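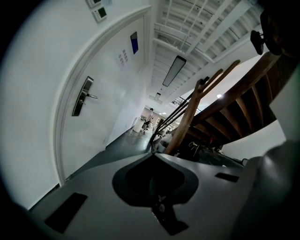
Kenivden Reopens Its Upper Corridor After Full Renewal of Doors, Handles and Signs

Work by Culler gives tenants new lever handles, a polished dark floor and door signs that follow one system

KENIVDEN, November — The Kenivden building has reopened its upper corridor to tenants and visitors after the renewal of its doors, its floor and its signs. The work was carried out by the interior fitting company Culler together with the signage studio Espinoza, and it is the largest change made to the common areas since the building was divided into separate offices and workshops.

The corridor is the main connection between the stairs and the shared open room at its far end. Everyone who rents a space on this level walks through it several times a day, often with boxes, and the old doors had suffered from it. Some of them closed badly. Others had been repaired with handles of different shapes, so that a visitor did not always know if the door should be pushed or if the handle should be turned.

"For many years we repaired one thing at a time," said Nighat Naqvi, building manager of Kenivden. "A handle broke and we bought a handle. A sign fell and somebody printed a sign. Last winter I walked along the corridor with a notebook and I saw that no two doors were the same any more. At this moment we decided to stop repairing and to do the corridor complete."

White doors, dark handles

The new doors are tall and white, set into white walls. They carry a dark metallic lever handle on a long vertical backplate. The backplate was a request of the tenants. On the old doors the paint near the handle was the first part to become dirty, and the longer plate covers the area where hands and keys usually touch.

The lever was chosen after a small trial in which 3 models were mounted on the doors nearest to the stairs and left there for one month. Tenants wrote their opinion on a sheet beside each door. The model that was selected can be opened with an elbow, which the people who carry trays and samples considered more important than its appearance.

"I was in favor of a round knob, I must confess, because I find it more elegant," said Florencia Mansilla, who led the project for Culler. "Then I tried to open the door with a full carton in my arms and I changed my opinion very quickly. The lever is a simple piece. It is also easy to replace, and we have left spare ones in the storage room with the screws in the same bag."

In total, Culler fitted 79 handles in the building during this phase. The number includes the service rooms and the doors on the lower level, where the old door panels were in good condition and have been kept.

Signs at the height of the eyes

The signs were designed by Ruba Qaisi of Espinoza. The system uses a small blue plate and a small white sign with a few short lines of text in dark blue. The blue plate belongs to the room and stays on the door permanently. The white sign belongs to the tenant and can be changed when the tenant changes.

"The white sign has very few lines, and this was the most discussed point of the whole work," said Ruba Qaisi. "Every tenant wanted to add something: the telephone, the opening hours, a logo, the name of the assistant. I understand them. But a person who walks in a corridor reads for one second or two. We kept the text short and put the rest of the information on a board by the stairs."

Tenants who need to correct the text on their white sign can send the new wording to the building office. The first change is free of charge.

The floor and the walls

The floor of the corridor is dark gray with a polished surface, and it reflects some of the light from above. The walls are plain white. The management considered a colored band along the wall for orientation, but the idea was abandoned after a test, as the bright open room at the end of the corridor already shows people where to go.

The cleaning of the floor has been given to the company Skeltodier, which also trained the staff of the building in the daily care. Tenants are kindly asked not to drag furniture and to use the carts that are available next to the stairs. Rubber wheels are permitted. Metal wheels are not.

"A polished floor shows the dust, this is true," said Ignacio Godoy, site supervisor at Skeltodier. "But it also shows it early, so it can be removed before it is pressed into the surface. We recommend a dry mop in the morning and a damp one in the evening — nothing stronger than this."

The small control panels on the wall above the door frames were left in their places. They will be reviewed in the next phase, when the management will decide if they should be moved lower.

Work done between opening hours

The building stayed open during the entire renewal. Doors were exchanged early in the morning, before 8 a.m., and each tenant received a written notice two days before. The floor was the most difficult part, and for this the corridor was closed in sections while tenants used the second staircase.

Valentina Herrera, who rents a bookbinding workshop on the level, was one of the first to receive a new door. "They came at six in the morning and I was there with coffee, because I wanted to see it," she said. "My old door made a noise that my customers recognized on the telephone. I will miss it a little. The new one closes with two fingers."

Old doors and handles

The old doors have been offered to the tenants, and several are already used as worktables. The handles that could still serve were cleaned, sorted by size and placed in crates in the storage room on the lower level. Tenants may take them without payment until the end of the month. What remains will be given to a metal dealer.

Visits and information

Neighbors and interested companies can visit the corridor during the opening hours of the building. No registration is necessary for groups of fewer than ten persons. Larger groups should write to the building office in advance.

Contact for the press: Nighat Naqvi, Kenivden building office, room 489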